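The Shelf Life of a Sealed Packet

Most of what a small clinic throws away has never been opened. The drawers are cleared every August, and what goes into the bin is largely dressings, swabs, syringes and tubing in intact packaging, each with a printed date that has gone by. The contents are usually unchanged. What has run out is the period for which the maker will stand behind the seal.

Tracey Tapley manages supplies for Nindell, a group of walk-in clinics that shares one stockroom. Last year she began logging discards by item. The first complete log ran to 889 entries. Of those, 404 were single-use sterile packets, unopened and undamaged. "I expected medicines," she says. "Medicines get watched. It was the cheap stuff at the back."

The question her log raises is an old one in packaging: what does the date mean, and who sets it?

Sterility is a property of the whole package. A pad of cotton gauze that has been sterilized stays sterile for as long as nothing living can reach it. Cotton does not go bad on any schedule that matters to a clinic. The parts that age are the ones around it: the paper, the film and above all the line of adhesive or fused polymer that joins them. A package fails when that line opens, when the paper tears or punctures, or when moisture carries organisms through a material that would have stopped them dry.

Packaging engineers call the first approach to this problem time-related and the second event-related. Under a time-related policy, a packet is sterile until a date and is treated as unsterile the day after. Under an event-related policy, a packet is treated as sterile until something happens to it. It is dropped, crushed, wetted, bent around a rubber band or handled too often. Many hospitals use the second approach for instruments they wrap and sterilize themselves. For items bought ready-packed, the maker's printed date still governs, and a clinic that ignores it takes on a liability that its insurer may not share.

Setting the date is a matter of testing. The usual method is accelerated aging, in which sealed samples are held in a warm chamber and the elapsed time is multiplied by a factor taken from the temperature. The common assumption is that the rate of change doubles for each rise of ten degrees Celsius. It is a rule borrowed from reaction chemistry, and it is reasonable for some polymers and poor for others. An adhesive that softens at the chamber temperature may fail in a way it never would on a shelf.

Prasert Sangkhawat ran chambers of this kind for much of his career and now advises packaging converters. He regards the printed date as a statement about the test program. "If you aged samples to the equivalent of three years and they passed, you print three years," he says. "You do not know about year four. You did not pay to know." Real-time samples are kept alongside the accelerated ones and pulled at intervals to confirm the result, but they take as long as the claim itself, and a product is often redesigned before they are finished.

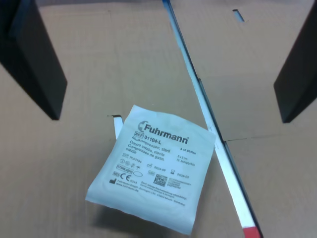
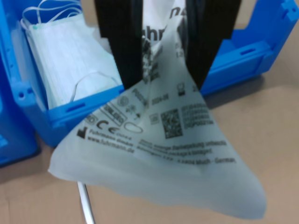
Gauze swabs in a square paper packet (first picture) and a translucent printed sachet (second picture).
Reading time: 6 minutes

The two broad families of packet, paper and plastic film, behave differently in storage. Medical-grade paper is a fiber mat. It contains pores, and it works as a barrier because the paths through it are long and crooked enough to trap particles. Those pores also let sterilizing gas or steam in and out, which is why paper forms at least one side of so many packets. Its weakness is mechanical. It creases, and a crease that is flexed many times becomes a line of broken fibers.

Film has no pores of that kind. It resists water and handling far better than paper does, but steam and gas cannot pass through it at a useful rate, so an all-film sachet must be sterilized by radiation or filled with something already sterile. Radiation has its own cost. Doses high enough to sterilize will also break or cross-link polymer chains, and some plastics yellow or turn brittle in the months afterward. Stabilizers slow the process without ending it.

The seal is the point at which both families are judged. Two tests are common. In a peel test, a strip is cut across the seal and pulled apart at constant speed while the force is recorded. A good trace is level. A spike followed by a drop suggests a patch that was fused too hard beside one that barely held. In a dye test, colored liquid is placed against the inside of the seal and given a few seconds to find a channel. The dye test destroys the packet, as does the peel test, so neither can tell a clinic anything about the particular packet in its hand.

Gheorghița Barbu, a process engineer at the converting plant Bruketti, spends much of her week on peel traces. Her line makes header bags and small pouches for several dressing brands. Three settings determine the seal – temperature, pressure and dwell time – and they trade against one another. Raise the temperature and the dwell can be shortened, which raises output, but the window of acceptable results narrows. "When the film supplier changes a resin, the number on my screen can stay the same and the seal is different," she says. Bruketti rechecks its settings with each new roll lot and holds back 70 pouches from the start of each for peel testing.

A seal must also open. A pouch that needs scissors will be opened badly by someone wearing gloves, and a pouch that tears will shed fibers onto the item inside. The target is a band of strength, with a floor set by transport and a ceiling set by hands. Barbu considers the ceiling the harder of the two. A weak seal is caught in testing, while an overly strong one tends to surface as a complaint from a ward.

Storage is the variable that the maker does not control. Labels commonly ask for a dry place out of direct sunlight, sometimes with a temperature range. Arnaldo Ramalho, who surveys stockrooms for the consultancy Entwistle, puts data loggers on shelves and leaves them there for a season. He pays most attention to humidity swings. Paper takes up moisture and gives it off again, changing dimension slightly each time, while the film bonded to it does not. The mismatch loads the seal. A room that is steadily a little damp can be easier on packets than one that cycles daily with the heating.

His other finding concerns boxes. Packets left in the maker's dispenser carton age better than the same packets decanted into bins, where they are rubbed together, pushed down and searched through. Decanting also separates the stock from the lot number on the carton, and it defeats rotation, as new packets are poured on top of old. At one Nindell site the bins were removed and the cartons were put on sloped shelving, loaded from the rear. Tapley's next log from that site showed fewer discards, though she cautions that ordering quantities changed in the same period.

Those quantities are the less technical half of the matter. Sterile packets are cheap per unit and are sold in cases. The smallest case of one common dressing that Nindell could buy held 2000, far more than a small clinic uses before the date. A supplier named Fatgate has since begun splitting cases for its smaller accounts, relabeling the inner cartons so that each carries its own lot and date. The unit price is higher. Tapley's figures put the total cost lower once discards are counted, by a margin she describes as modest.

There remains the question of what to do with packets already past date. Some training programs accept them for practice on manikins, provided they are marked and kept apart from clinical stock. Veterinary use is sometimes proposed, but the same doubts about the seal apply. Resterilizing is generally ruled out by the maker, as the packaging has been validated for one cycle and the product for one dose.

Neville Birkett, who taught materials science and has served on labeling working groups, would prefer that the label carry more information. He has argued for printing the date of manufacture next to the expiration date on every packet, so that a buyer can see how long a claim is being made. "Two products with the same expiration may have been made years apart," he says. "One of those makers has done a lot more testing than the other." The objection from converters is space. A small packet already has to carry a lot number, a size, a set of symbols and several languages, and each addition reduces the type size of everything else.

Tapley has settled for a marker pen. Cartons at Nindell are now dated on arrival, on the end that faces out, in figures large enough to read from the doorway.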